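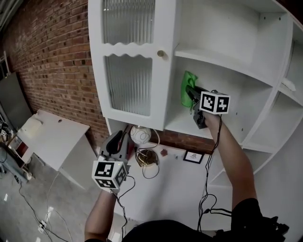 Anyone who can wipe a shelf can teach a robot to wipe a shelf, Lieven De Bruijn keeps telling me, and he has told me often enough that I went over to Kelletti to watch it being done.

I came back less sure than he is. The work itself is simple to follow. A person puts on a head camera, takes a gripper in each hand, and cleans a white cabinet with a green cloth. The grippers carry cameras of their own, and the marker cubes fixed to them help the software work out where each hand is. Nobody programs the motion. The person does the job, the recordings get stored, and later a model is trained to copy them. Kosska, the firm behind the project, calls this "teaching by doing."

I tried it for 15 minutes and it was harder than it sounds. You can wipe a shelf with your bare hand and think about lunch. With two fingers on the end of a tool you think about nothing except the cloth, which bunches up, folds over itself and goes wherever it likes. Ita Coughlan, who ran the session, said most people slow down a lot on the first day and then speed up again by the third. She keeps the slow takes. I would like to know what a robot learns from a take in which the person is mostly learning how to hold the tool.

Then there is the question of what counts as clean. The instruction sheet says to wipe each surface you can reach, front to back, and to pass the cloth from one gripper to the other when the angle gets awkward. It doesn't mention dirt. A model trained on these takes may well learn the movement of wiping and have no idea whether the shelf needed it. 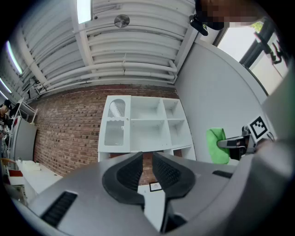
What the numbers leave out

Kosska's handout says 531 takes have been recorded on this one task, with 19 people holding the grippers. That sounds like plenty until you ask how many cabinets. The answer was 2, and both were in the same building. Coughlan didn't dodge this. She said the plan is to move to a second site in Iston in May, with other furniture and other light, and that she'd asked for it sooner.

I also asked about remote control, where a person steers the robot's own arms from a few feet away. Kelletti tried that first. It was slow, and the arms were tied up all day, so they went over to the hand-held tools. Fair enough. But with remote control you at least know the arm can make the move, because it just made it. A human shoulder can get into a corner compartment in ways that a robot's may not, and as far as I could learn the takes are only checked for that afterward. Van den Broek, which is paying for part of the work, wants a trial on a real arm before it pays for more. I think that's the right order to do things in — I'd have asked for the trial earlier still.

De Bruijn says I'm judging a school by its first week. Maybe so. I did see people work with care, and Coughlan throws out takes that others would keep, such as the ones where a marker gets covered for too long.

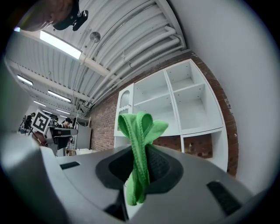 Can members go and try the grippers themselves?

Visits are by appointment through Kelletti's front desk, and you'll need to sign a form agreeing to be recorded. Wear sleeves that can be rolled up, and leave time for the fitting, as the straps take longer than you'd expect.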